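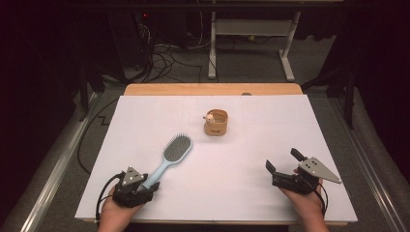 Felicidad's hairbrush was the last thing left to deal with, and Cherry Mae had been leaving it until last since Monday.

The rest of the flat in Lengate had gone quickly. The clothes went to the shop on the corner, the books to Gaspard Lebrun downstairs, who took them all without looking at the titles. The pans were in a box by the door. That left the table, the brush, and the small tan cup her aunt had used for hairpins, buttons and the odd coin.

Ákos came up at four with the van keys in his hand.

'Is that it?' he said.

'Nearly.'

He looked at the brush. It was light blue, the handle as well, with a dark grey pad. 'You could just put it in your bag.'

'I don't want it in my bag.'

'The bin, then.'

She didn't answer that. Her aunt had brushed her hair every night at this table, when Cherry Mae was seven and had come to stay for one winter that became three. She started at the ends and worked up. She never pulled. If there was a knot she held the hair above it with her other hand, so that it didn't hurt, and she talked about Treria while she did it – the ferry, the market, a dog that had belonged to the priest.

'She paid 445 a month for this place at the end,' Ákos said. He had found the rent book on the windowsill. 'It was 194 when she moved in.'

'She complained about that too.'

'She complained about 194?'

'She said it was robbery.'

He laughed and put the rent book in with the pans. Then he carried the box down, and she heard him talking to Gaspard on the stairs about where the van could stand.

Cherry Mae sat down. She took the band out of her hair and brushed it, starting at the ends. It was shorter than it used to be and it didn't take long. There was one knot, behind the left ear. She held the hair above it.

When Ákos came back she had her coat on. She had put the brush in the pocket, bristles down, with the handle sticking out.

'What about the cup?' he said.

'You have it. You're always losing your screws.'

He picked it up and turned it over to see if anything was inside. Then they each took an end of the table and tried to work out how it had ever come through the door.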